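Clormont Weighs Second Round of Grippers, Minus the Arm

By Shazia Rajput
Thursday, January 7, 2021

The Clormont packing co-op went into budget season wanting a robot. It is coming out with a line item for more hand-held grippers and a strong opinion about freight charges.

The arm, quoted by Zerkton, has been pushed to July. The grippers, which a person carries around to record how a job is done, cost $259 apiece, and members voted Tuesday to price 2 more. The full request comes to $2,581 once mounts, spare finger pads and shipping are in. Last year's allowance was $2,000, a figure everyone remembers fondly.

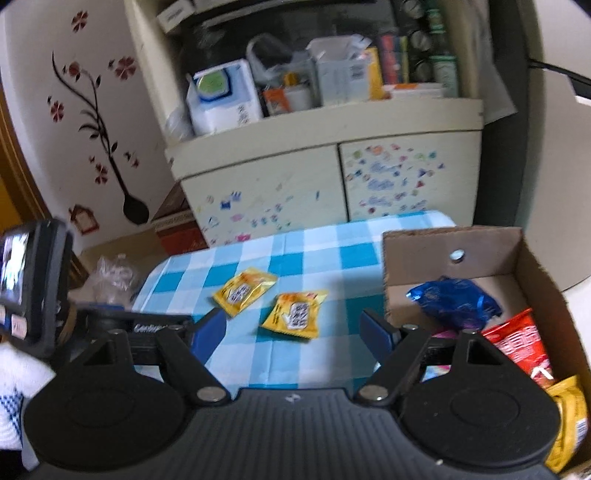 Snack packets and an open carton on the table, with the gripper's blue pads apart.

Snacks are the test case for a reason any grocer will recognize: the packets slide, crinkle and refuse to hold a shape. The co-op wants recordings of picking and boxing in ordinary homes before it signs for anything with a motor and a service contract. Kongkaew, the distributor, has offered to knock off the shipping if the order goes in with the spare pads. The offer expires, as these offers do, before the next meeting.

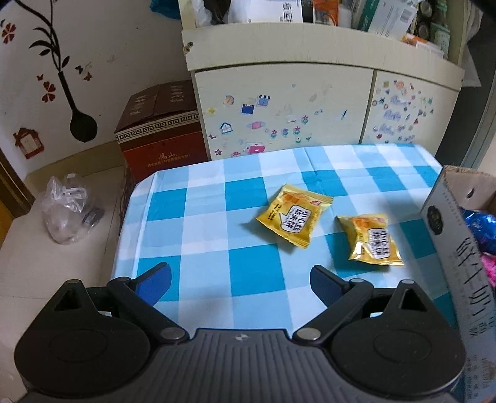
The larger question is who pays for storage. Finum, which handles the co-op's data, bills by the month, and the draft budget leaves that box blank. Asked what number belongs there, the finance desk said it was "over zero." A revised draft is due before the vote.

COMMENTS

dockside_ray: So we're buying the hand first and the arm later. OK.

M. Tull: Get the freight offer in writing. We got burned on the label printer.

pennywise44: What happened to the label printer?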